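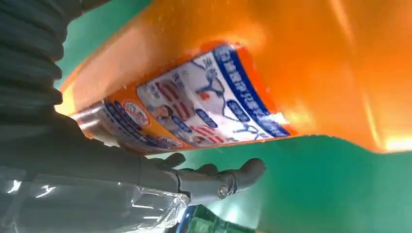
Birutė Lapiņa wrote:
Same fault on mine. Keyboard half drops out when I tilt the screen past a certain point, touchpad goes with it. Comes back if I detach and reattach. Vurkis Duo, 15 inch, bought in April. Is there a fix or do I send it in?

Support reply:
Hi, merging you into this ticket, same model. Please add your firmware version (Settings, Device, Base). And whether the base light blinks or stays solid when it drops.

Birutė Lapiņa wrote:
Base firmware 7. Light goes off completly, no blink. Screen half keeps running fine on its own battery.

Ticket status: open
Product: Vurkis Duo 15, detachable
Component: base connector / keyboard dock
Priority: normal
Opened: 2022-10-15

Original report
Laptop loses keyboard, touchpad and both base USB ports at random. Chime plays as if the screen had been pulled off. It hasn't, it's latched. Happens maybe twice a morning, more when it's on my knees. Discrete graphics live in the base too so anything using them crashes. Lost an export that way, 500 photos, had to start over. Not happy for a 2,000 dollar machine.

Tried so far:
Restart. No change.
Full shutdown, charger out, hold power. No change.
Different charger (Mockus, same wattage). No change.
Took the screen off, wiped the contacts with a dry cloth. OK for the rest of the day, then back.

Support, first reply
Thanks for the detail. Please don't use liquid cleaner on the contacts, dry cloth is right. Next:

1. Install Pultik (the dock utility) from the support page if you don't have it.
2. Open Pultik, go to Log, turn on Verbose.
3. Use the machine normally until it drops.
4. Save the log before you restart. Restarting wipes it.

Also check the power plan. There's a setting called Base sleep. Turn it off for now.

Customer
Base sleep was on. Off now. Installed Pultik, took three goes, installer complains about an older copy. Had to remove the Kosby audio thing first, no idea why that matters.

Customer, later
Dropped again. Base sleep definitely off. Log attached. Relevant bit, I think:

dock: link ok
dock: link ok
dock: sense pin low
dock: link lost, reason 7
gpu: surprise removal
dock: sense pin high
dock: latch closed
dock: retry 1 failed
dock: retry 2 failed
dock: giving up, reattach required

So it sees the latch closed and still gives up?

Support
Yes, that's how it reads. Reason 7 is loss of the sense pin. It's one contact out of the row and if it opens even for a moment the system treats it as a detach. It ought to recover by itself after that. The retry timer is too short in your firmware, known issue. Two separate things then: the pin, and the retry.

For the retry there's a beta firmware. Do you want it? Usual warnings, charger plugged in, above half battery on both halves, don't detach while it's flashing.

Customer
Send it. Anything's better than this.

Customer
Flashed. Took ages, stuck on 15 percent so long I nearly pulled it. Didn't. Finished by itself.

Still drops but comes back now in a second or two. Keyboard ok after. USB ok. Graphics not ok, whatever was using them is still dead. Browser survives, photo editor doesn't.

Support
Expected on the graphics side. The app has to handle the removal and most don't. Workaround until the hardware is sorted: in graphics settings put the editor on Power saving. Slower, but it'll run on the screen half and won't care if the base goes.

Can you do the tilt test for me:
Laptop on a flat table. Pultik open on the Status page.
Close the lid nearly all the way, open slowly to fully back.
Watch the Sense line. Note the angle if it flickers.
Then same again with one hand holding the base down at the back.

Customer
Flat table, flickers near fully back. Every time. Holding the base down, no flicker at all. Tried it over and over. Also flickers if I lift it by the left front corner, which I do constantly, so that's the knees thing explained.

Support
Very helpful. That points to the connector block sitting low on the base side. Not a driver fault, no amount of reinstalling will cure it. I'm putting it down for a base swap. You keep the screen half, so your files stay with you, storage is all in the screen. Please back up anyway.

Customer
Do I get the same base or the one with smaller graphics? Asking because a friend got the wrong one back.

Support
Same spec. Part number is on the swap form, check it against the sticker under the base before you sign. If it doesnt match, refuse it and reply on this ticket.

Birutė Lapiņa wrote:
Did the tilt test too. Mine flickers halfway, not fully back. Holding the base down makes no differnce. Pressing on the screen near the left latch does.

Support
Then yours may be the screen side, different repair. Splitting you back out to your own ticket, sorry for the shuffle. Please don't flash the beta yet, we want a log on the stock firmware first. Verbose on, save before restart.

Birutė Lapiņa wrote:
OK. Log coming tonight. Will the screen side mean losing my files?

Support
Possibly, if they replace the whole half. Back up first. Will confirm on the new ticket once I've seen the log.

Customer
Base arrived. Part number matches. Latch feels tighter, bit of a shove to close it. Tilt test clean, flat and on knees. Pultik wanted the firmware again because the new base came with the old one, so flash that or the retry thing is back.

Editor back on High performance. One full export done, no chime. Leave open a few more days please.

Support
Will do. Status set to monitoring. Turn Verbose off when you're happy, the log file gets big. Base sleep can go back on.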